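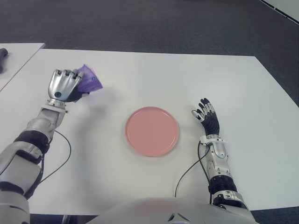 Working next to a robot: tips from our kitchen and packing room

When Santoro put the first two-armed robot into our canteen kitchen in January, I had about a hundred questions and a slightly sinking feeling. I run the early shift, we put out 499 lunches on a busy day, and I like my benches the way I like them. Well, I have completely come around! The job has changed, mostly for the better, and along the way we've picked up a lot of small habits that I wish somebody had handed me on a sheet of paper. So I typed them up.

Clear the table first, then clear it again

A person will happily work around a coffee mug, a phone and yesterday's order sheet. A robot may treat all three as part of the job. We now start every task with nothing on the table except what the task needs, whether that's one plate and one bag or a full lunch setup. The funny thing is that the people tables have gotten tidier too. Morena Bassi used to lose her good peeler twice a week and hasn't lost it since spring.

Pick plates that stand out

White plates on a white tabletop gave us trouble from the start. Colored ones went much better, and pink is my favorite because you can find it from across the room. Matte tabletops are a help as well. Our old shiny steel bench threw glare everywhere, and we moved it to the dish area, where it's much happier.

Mind the cables

If the cables at the wrists run down over the work surface, leave them their slack. Don't tuck them under a tray, don't tape them flat, and never set a hot pan near them. Before each run I look along both arms and make sure no cable is looped over anything that will be lifted. It takes a few seconds. If a cable looks pinched or rubbed, stop and call whoever looks after the machine (for us that's Ubaldo Russo, extension 36).

Soft things are harder than hard things

This one surprised me. A plate is easy: it keeps its shape. Thin bags, film, cloths and anything that crumples are a different story, so be patient. Shake bags open before you put them out, and lay them down one at a time with a gap between them. A stack of thin bags sticks together and you'll get two or none. We keep the stack in a shallow tray on a side table and bring over one at a time. On a good morning you hardly notice you're doing it.

Where to stand

Stay out of reach while the arms are moving, even when they're moving slowly, and even when one hand looks as if it's just waiting. A hand that is open and still may be about to go somewhere. We put a strip of yellow tape on the carpet in the packing room and agreed that toes stay behind it. If you need something from the table, pause the robot, wait for a full stop, then reach in. Evaristo Rizzi says "pausing" out loud every time he does it, and now all of us do.

Cleaning up

Wipe the table down with a damp cloth, wrung out well, and a drop of dish soap. No spray bottles near the hands or joints – mist gets into places you can't dry. Spray the cloth instead, a few steps away. For the robot itself, follow the sheet that came with it and nothing else. Crumbs in the carpet are ours to deal with, and a small stiff brush beats the vacuum for the edges by the wall.

What happened to our jobs

I know this is what people want to ask, because my sister asked me at dinner. We were six on the early shift before and we are six now. The boring middle part of the morning, laying out nearly 70 place settings for the visitors' room, is shared with a machine. Yevdokiia Hutsuliak moved over to baking, which she had wanted for years, and her rye rolls are the best thing on the menu. I spend more time checking and planning and less time with a sore shoulder.

It isn't all roses. You do have to learn a new kind of attention, watching work instead of doing it, and that is tiring in its own way. We swap every hour. Ask for that early if you can, and ask for proper training for everyone on the shift, including the part-timers. We pushed for it and got it, and the whole mood in the room changed. People who had been keeping their distance started coming up with ideas, and half the tips on this page are theirs.

One more for the drawer

Keep a notebook by the table. Write down what went wrong, what was on the table and what the light was like. Low sun through the blinds gave us a bad week until Corrado D'Amico went back through the notes and saw that it was always before nine. We close the left blind on sunny mornings now – the cord is behind the flour bins.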